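# The case for owning fewer sheets

May 2021

Most homes have a closet shelf that is too full to use. Mine held bedding for years, and I think the way we buy bedding says a lot about how badly we judge what we need.
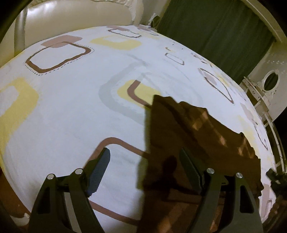 ## Two sets per bed is enough

When I moved to Grivuvdale I had 19 fitted sheets and two beds. I had bought nearly all of them on sale. Some were the wrong depth for either mattress, and a few had lost their elastic. I kept them anyway, on the theory that a guest might need one. A guest has never needed a fitted sheet with no elastic.

I now keep four sets for the two beds. One is on, one is folded. On laundry day the clean set goes on in the morning and the used one goes through the machine whenever I get to it. If somebody is sick in the night there is a spare. I went through the whole of last winter this way and did not run short.

People object that fewer sheets wear out faster. They do, since each one gets washed more. But a sheet sitting on a shelf is not saving you anything either. Elastic dries out in storage, white cotton goes yellow along the folds, and a drawer that is never emptied starts to smell. I would sooner wear a thing out than throw it away stale.

## Stores want you to think in bundles

The Stusby outlet on the edge of town sells bedding in boxes of 12 pieces. The price looks good until you lay the contents out. You get sheets, cases, shams and a bed skirt, and unless you wanted a bed skirt you paid for one anyway. I spent 355 dollars there over two visits and used less than half of what I brought home.

I don't blame the store. It sells what people pick up. The fault is in the idea that a good household is a stocked one – that a full shelf means you are prepared. My grandparents thought so with better reason, as they lived a long way from any shop. I live ten minutes from three.

## What to do with the rest

Animal shelters will often take old sheets, though it is worth calling first, as some have more than they can store. Torn ones make decent drop cloths for painting. Flat sheets in good shape can go to a thrift store, washed and pinned together with the size written on a tag.

I cleared my shelf in March, and it took one afternoon. The vacuum cleaner lives there now.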